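Ticket 1119 - Tilleton unit, bedroom area
Category: Furnishings / bed
Status: OPEN (reopened Wednesday)
Priority: normal

Issue as reported:
Fitted sheet won't stay flat on the big bed. Creases come back every time. Also stuff left on the bed keeps getting mixed up with laundry, AC remote went missing twice. Folding on that bed is a pain, shirts slide off to one side.

Log

9:40 am
Went over. Sheet is the green Alva one from the last linen order. Pulled it tight on all sides, looked good for maybe a minute, then somebody sat down and it rumpled again. Corners are holding so it's not popping off. Sheet is just too big for the mattress I think. Checked the order, Conutport sent the deep pocket size. We asked for standard. So thats one thing.

10:15 am
Tried it with clothes on top, same as they do on a normal day. Blue top down on the near side by the pillow, everything else over toward the headboard. Phones, paper, pen, AC remote, all of it on the sheet.
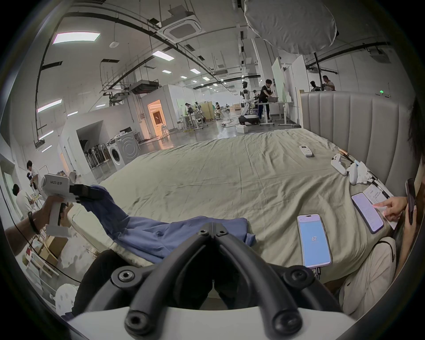
Side toward the headboard is the problem half. People sit there with their phone and the paperwork and the sheet drags with them. Then anything small ends up in a fold. The remote is white and light so it goes first. Found it under a pillowcase last time, the time before it went in the wash basket and got caught before the load went in, lucky.

Asked for a tray in the old ticket. Never ordered. Ordering now from Gitia, flat one with a lip, 27 bucks.

11:05 am
Tried sheet straps, 3 pairs, clipped underneath corner to corner. Better. Not perfect. Creases still there but they don't travel as far. Mattress is heavy, get a second person if you redo these.

11:30 am
Moved the clothes to the middle of the mattress and left them there. Easier to reach from both sides and further from the pile. Would still clear the phones off before folding. Washer is right there across from the foot of the bed so nothing stops you going straight from drum to bed, just need the surface free first.

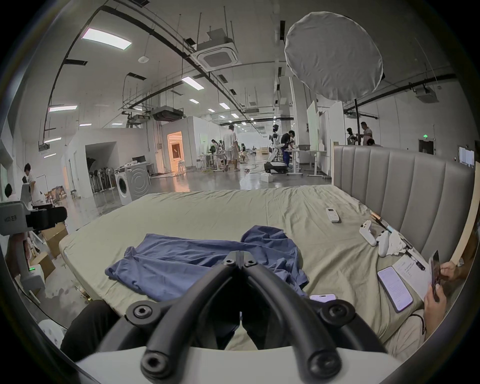 To do
- Return deep pocket sheet to Conutport, swap for standard. Keep the same green if they have it.
- Tray from Gitia, goes on the headboard side. Remote lives in the tray. Pens too.
- Leave straps on til new sheet comes.
- Iron or steam the replacement before it goes on, old one went on strait from the packet.

Update, 4:20 pm
Conutport says 2 weeks for the swap. Want the old one back first, told them no, we need something on the bed. Waiting on reply.
Leaving this open til the new sheet is on.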